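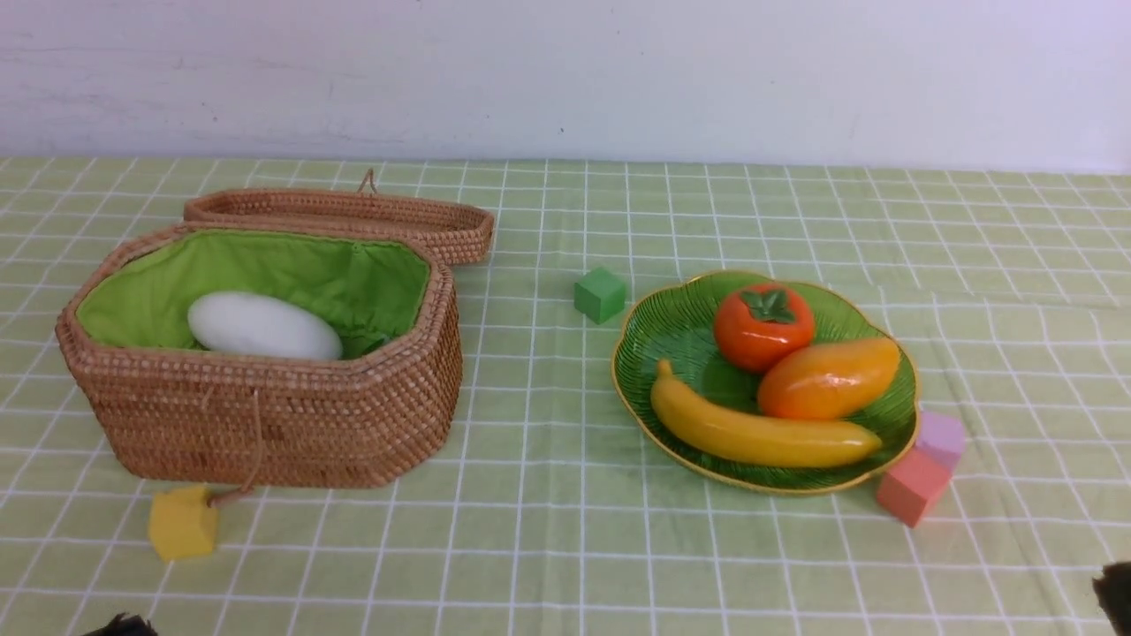 연두색 안감을 댄 등나무 바구니. 연초록 격자무늬 식탁보 위에서.

3월이 되면 나는 해마다 같은 병을 앓는다. 병이라고 해 봐야 열이 나는 것도 아니고 어디가 쑤시는 것도 아니고, 그저 뭔가를 쓰고 싶은데 일기장 말고는 쓸 데가 없어서 손이 근질근질한 병이다. 작년에는 그 병이 도져서 안 쓰던 재봉틀을 꺼냈고, 그 전해에는 베란다에 상추를 심었다가 진딧물에게 다 내주었다. 올해는 편지다. 아침 일곱 시도 안 되어 눈이 떠졌는데 머릿속에 편지 생각밖에 없었다.

그러니까 며칠 전에 장롱 위 상자를 내렸던 게 시작이었다. 겨울 이불을 올리려고 자리를 만들다가 그 상자를 건드렸는데, 뚜껑을 여는 바람에 이불은 바닥에 그대로 두고 두 시간을 앉아 있었다. 상자 안에는 그린드소프에 살 때 받은 편지가 고스란히 들어 있었다. 얇은 항공우편 봉투에서는 오래된 종이 냄새가 났고, 고무줄은 삭아서 손을 대자마자 툭 끊어졌다. 엄마 편지가 제일 많고, 언니 편지가 그다음이고, 나머지는 이제 얼굴도 가물가물한 사람들 것이다.

엄마는 편지에 날씨를 꼭 두 번 쓰셨다. 처음에 한 번, 끝에 한 번. 처음에는 "여기는 어제부터 바람이 차다" 하시고는 동네 소식, 친척 소식, 배추값 이야기를 한참 하시다가, 마지막에 다시 "아까 쓰다 말고 나갔다 왔더니 바람이 좀 잤다" 하고 맺으셨다. 그때는 그게 참 싱겁다고 생각했는데 오늘 다시 읽으니 그 두 줄 사이에 엄마의 하루가 다 들어 있다. 쓰다 말고 시장에 다녀오셨구나, 빨래를 걷으셨구나, 전화를 받으셨구나. 잉크 색이 중간에 바뀐 편지도 있다. 볼펜이 안 나와서 동그라미를 여러 번 그려 보신 자국까지 그대로 남아 있어서, 그걸 보고 한참 웃다가 조금 울었다.

아침은 누룽지를 끓여 먹었다. 어제 밥을 태운 덕분이다. 거기에 총각김치 남은 것을 꺼내고 김 두 장을 구웠더니 혼자 먹기에는 과분한 상이 되었다. 남편은 일찍 나가면서 식탁에 편지가 널려 있는 걸 보고 아무 말도 안 했다. 삼십 년을 살면 이런 게 좋다. 이 사람은 내가 뭘 벌여 놓아도 저녁까지는 치우겠거니 하고 비켜 간다. (저녁까지 안 치웠다. 지금도 반은 널려 있다.)

오전에는 설거지를 미뤄 두고 조흐레 언니에게 편지를 썼다. 조흐레 안사리, 이름을 다 적는 게 얼마 만인지 모르겠다. 그린드소프에서 우리 아래층에 살던 분인데, 나이가 나보다 많아서 내가 한국식으로 언니라고 불렀더니 그 말을 이름인 줄 알고 자기 우편함에 'Unni'라고 적어 붙여 놓으셨다. 나중에 뜻을 알고 나서도 안 떼셨다. 그 집에서는 늘 양파 볶는 냄새가 났고, 내가 감기에 걸리면 석류를 졸인 시큼한 국물에 호두를 넣은 음식을 한 냄비씩 올려 보내셨다. 나는 빈 냄비를 돌려드리는 게 죄송해서 전을 부쳐 담아 내려갔고, 그러면 그 접시에 또 뭐가 담겨 올라왔다. 계단을 오르내린 그릇만 따져도 둘이서 작은 식당 하나는 차렸을 것이다.

편지는 첫 줄이 제일 어렵다. "오랜만이에요"라고 쓰려니 오랜만이라는 말이 너무 작았다. 그렇다고 거창하게 시작하자니 언니가 무슨 일이라도 난 줄 알고 놀라실 것 같았다. 종이를 세 장 버리고 나서 결국 엄마를 따라 했다. 여기는 아침에 안개가 끼었다고, 앞 동이 안 보일 정도라고. 그랬더니 신기하게도 그다음이 술술 나왔다. 큰애가 이사한 이야기, 작은애가 머리를 짧게 자른 이야기, 내가 이제 돋보기 없이는 바늘귀를 못 꿴다는 이야기. 영어로 쓰다 보니 단어가 막혀서 돌아가야 하는 길이 많았지만, 우리는 원래 둘 다 남의 나라 말로 만난 사이라 그게 오히려 편했다. 언니 영어도 나만큼 울퉁불퉁했고, 우리는 서로의 틀린 말을 제일 잘 알아들었다.

중간에 관리실에서 방송이 나왔다. 물탱크 청소를 한다고 오후에 물이 잠깐 끊긴다는 것이다. 부랴부랴 들통에 물을 받고 미뤄 둔 설거지를 했다. 들어와 다시 앉았더니 안개가 걷혀 있었다. 그래서 마지막 줄에 "쓰다 말고 설거지를 했더니 안개가 걷혔어요"라고 썼다. 써 놓고 보니 영락없는 엄마 편지였다. 편지지는 앞뒤로 네 쪽이 되었다.

점심 먹고 우체국에 갔다. 걸어서 가면 버스로 가는 것보다 조금 더 걸리지만 오늘은 걷고 싶었다. 개천가에 버들강아지가 나와 있었고, 산수유도 꽃망울이 노랗게 벌어지려는 참이었다. 바람 끝은 아직 매운데 볕은 벌써 봄이어서 목도리를 풀었다 감았다 하면서 갔다. 다리 밑에서 할아버지 한 분이 색소폰을 불고 계셨는데, 같은 소절에서 자꾸 틀리셨다. 나는 속으로 이번에는 넘어가시라고 응원하면서 걸음을 늦췄지만 끝내 못 넘어가시는 걸 듣고 다리를 건넜다. 돌아오는 길에는 안 계셨다. 넘어가고 나서 집에 가신 거면 좋겠다.

우체국 창구 아가씨가 봉투를 저울에 올리더니 요즘 손으로 쓴 국제우편은 드물다고 했다. 주소를 한 글자씩 소리 내어 읽어 보고는 이 글자가 에이가 맞느냐고 물었다. 내 글씨가 그 모양이다. 주소는 조흐레 언니가 따님을 따라 옮겨 간 펜데일 집으로 적었다. 아직도 거기 사시는지 확실치는 않다. 카드가 끊긴 지 몇 해가 되었고, 끊은 쪽이 누구냐 하면 나다. 작은애 고3 때 한 해를 건너뛰었더니 다음 해에는 미안해서 못 쓰고, 그다음 해에는 더 미안해서 못 썼다. 미안한 마음이라는 게 꼭 이자 붙듯이 불어난다. 그냥 늦은 카드 한 장이면 될 일이었는데.

기념우표가 있느냐고 물었더니 새가 그려진 것이 남아 있다고 해서 그걸로 붙여 달라고 했다. 언니는 새를 좋아하셨다. 부엌 창틀에 늘 묵은 쌀을 놓아두셨고, 아래층 마당에 오는 참새들을 일일이 야단치셨다. 너는 아까 먹었잖니, 하시면서.

우체국을 나와서는 그냥 들어오기가 섭섭해 시장을 한 바퀴 돌았다. 냉이를 한 봉지 사고 달래도 샀다. 냉이 파는 아주머니가 덤으로 한 줌을 더 얹어 주시면서 흙은 많이 묻었어도 향은 좋다고 하셨는데, 집에 와서 씻어 보니 두 말씀이 다 맞았다. 뿌리 사이에 낀 흙을 칼끝으로 긁어내느라 해가 기울었다. 손톱 밑이 까매졌다. 물이 제때 다시 나와서 다행이었다.

문방구에도 들렀다. 편지지가 떨어져 가기에 사려고 했는데 요즘은 줄 쳐진 편지지를 찾기가 힘들다. 주인이 구석에서 꺼내 준 것은 모서리에 장미가 잔뜩 그려진 분홍색이었다. 내 나이에 이건 좀, 하다가 다른 게 없다고 해서 샀다. 그런데 집에 와서 펴 보니 볼수록 예쁘다! 다음은 옌에게 쓸 생각인데 옌이라면 이 장미를 보고 깔깔 웃을 것이다. 옌 동은 내가 주민센터에서 한국어를 가르칠 때 만난 친구다. 가르쳤다고 하지만 받침 있는 글자를 같이 읽고 과자를 먹은 것이 대부분이다. 지금은 남편 직장을 따라 아랫녘에 내려가 산다. 한국말을 나보다 더 맛깔나게 해서, 지난번 통화 때는 나더러 "언니, 그러다 몸살 나요, 쉬엄쉬엄해요" 하는데 꼭 이모 같았다.

옌에게는 전화를 하면 그만인데 왜 편지냐고 딸이 물었다. 저녁에 통화하면서 오늘 한 일을 죽 늘어놓았더니 그러는 것이다. 글쎄, 그 말에 바로 대답을 못 했다. 전화는 끊고 나면 무슨 이야기를 했는지 절반은 날아가는데, 편지는 장롱 위에서 기다려 주더라고 말했더니, 딸이 한참 있다가 그럼 자기한테도 한 장 써 달란다. 같은 도시에 사는 딸한테 편지라니 우습지만 쓰기로 했다. 엄마가 나한테 쓰신 것처럼 날씨부터 쓸 것이다. 같은 날씨 아래 살고 있으니 딸은 읽으면서 이건 나도 아는데, 하겠지.

저녁은 냉이된장국에 달래장을 비벼 먹었다. 남편이 국을 두 그릇 먹었다. 밥을 먹으면서 언니 이야기를 꺼냈더니 남편도 그 석류 음식을 기억하고 있었다. 이름은 둘 다 생각이 안 났다. 남편은 처음에 그게 팥죽인 줄 알고 설탕을 넣었다가 혼이 났다고 했다. 나는 그 일을 까맣게 잊고 있었다. 언니가 숟가락을 빼앗으며 무어라고 하셨는데, 그 말은 언니네 나라 말이라 둘 다 못 알아들었지만 무슨 뜻인지는 완벽하게 알겠더란다. 둘이 웃느라고 국이 다 식었다.

설거지는 남편이 했다. 나는 편지를 다시 묶으려고 앉았는데, 고무줄은 또 삭을 테니 이번에는 무명 끈을 쓰기로 했다. 사람별로 나눌까 해별로 나눌까 한참 고민하다가 그냥 상자에 있던 순서대로 두었다. 순서랄 것도 없이 뒤죽박죽이지만, 다음에 또 이불을 올리다가 상자를 열게 되면 엄마 편지 다음에 누구 편지가 나올지 모르는 편이 재미있을 것 같다. 그중 언니가 이사 가기 전에 계단 난간에 끼워 두고 간 쪽지 한 장은 따로 뺐다. 냄비 하나를 우리 집에 남기고 간다고, 돌려주지 말라고 적혀 있다. 그 냄비에 오늘 냉이국을 끓였다. 손잡이를 한 번 갈았을 뿐 아직 멀쩡하다. 아차, 편지에 그 말을 안 썼다! 우표까지 붙여 보냈는데 제일 중요한 말을 빠뜨렸으니 이걸 어쩌나. 내일 한 장 더 써야겠다. 장미 편지지는 옌보다 언니가 먼저 받게 생겼다.

이불은 아직 바닥에 있다. 내일은 꼭 올려야지. 밤이 되니 바람이 다시 차다.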